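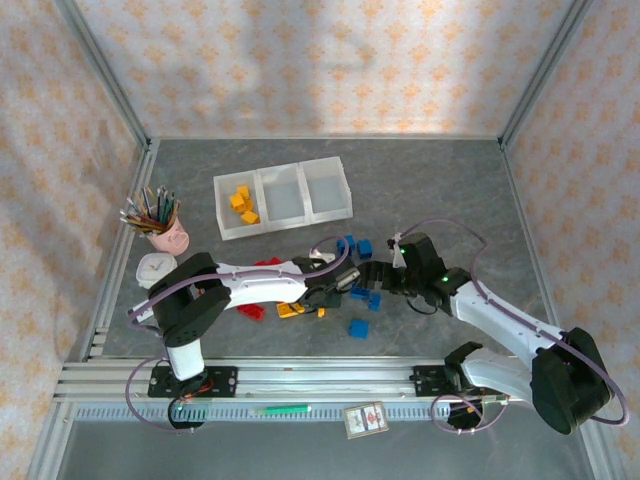 Photo: Naltine project page, block sorting study

Naltine sorting result — does the number mean anything?

gantrycrab
Posted 2nd July

The Naltine people put up their block sorting writeup and it's being passed around as "sorting solved on two cheap arms." I read the whole thing. The policy was trained on 527 demos and scored on 70 test runs. Fine. But as far as I can tell every demo and every test was done on the same table, with the same flowered wallpaper and the same three-part bin. The mug of paintbrushes gets to stay too.

What is the claim supposed to be? That it learned to sort by color, or that it learned this booth?

ohmslaw_ish
Both, probably. You have to start somewhere. I'd take one booth done carefully over ten done badly.

gantrycrab
Sure, but then say so in the title. Look at what the wrist camera gets when there's nothing between the fingers. 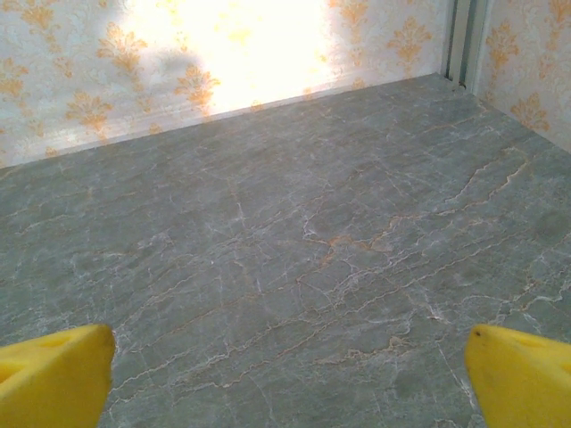
Wrist camera view, gripper open, from the writeup

The top third of that is orange print and most of the rest is veined stone. Those veins don't move. Any network worth its salt can use them to work out where the arm is without caring about a single block. They say the wrist views "carry most of the signal" and I believe them, I just don't think it's the signal they mean.

pelican_brief_case
They did an ablation on this. Second table, the one after the training details. Wrist views removed, success drops a lot.

gantrycrab
Which fits my version as well as theirs. If the wrist view is giving you position for free, of course removing it hurts. Swap the wallpaper and rerun. That's an afternoon and a roll of paper.

tinsnips
I work with a similar setup (no connection to them) and patterned walls are usually picked on purpose. Plain white gives you nothing, and people worry the model will be brittle. Whether one pattern is any better than none — I have my doubts. We tried the Torkonura method in April with 211 demos and changed the backdrop every session. Our scores were worse and I trust them more.

ohmslaw_ish
Worse by how much?

tinsnips
Not posting it until we've rerun the baseline. Enough that I wouldn't put it in a headline.

pelican_brief_case
I'd push back on "it only learned the booth." The blocks are scattered loose and the placements differ between trials. You can't memorize your way through that. Look at the drop-off still.

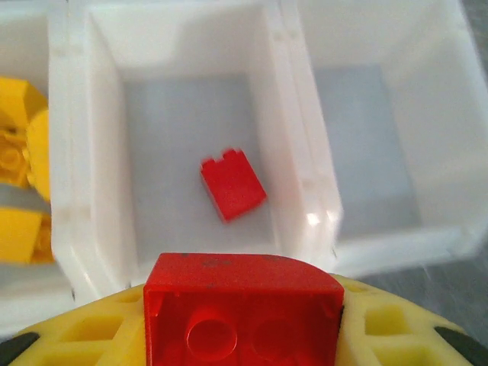
Red brick in the gripper, another red one in the compartment beyond it

Red held in front of the red compartment, yellow next door. Something in there is reading color.

gantrycrab
Or red always goes in the middle. Do they ever shuffle which compartment gets which color? I looked and couldn't find it. Also it's one still. It doesn't tell you if the brick landed in the bin, and it certainly doesn't tell you how many tries it took to pick up.

pelican_brief_case
OK, the fixed compartments are a fair point. I can't find a shuffle either.

mudlark77
What bugs me is the scoring. They count a run as a success if "all reachable blocks" are sorted. Who decides reachable? If a brick gets knocked off toward the rail, does the run still pass? Treltport did the same thing with their drawer paper and when Ayele rescored the videos it looked a lot less rosy.

ohmslaw_ish
That rescoring had problems of its own. They only had 149 clips and some stopped before the arms did.

mudlark77
Still more than I can get from Naltine, which is a highlight reel.

gantrycrab
I've written to ask for the uncut runs and whether the bin order ever changes. Will post what I get back. Until then I'm filing it under "works in that booth."

tinsnips
Ask about lighting too. There's a big bright patch on the back wall in that open gripper shot and I'd like to know if it was the same all the way through.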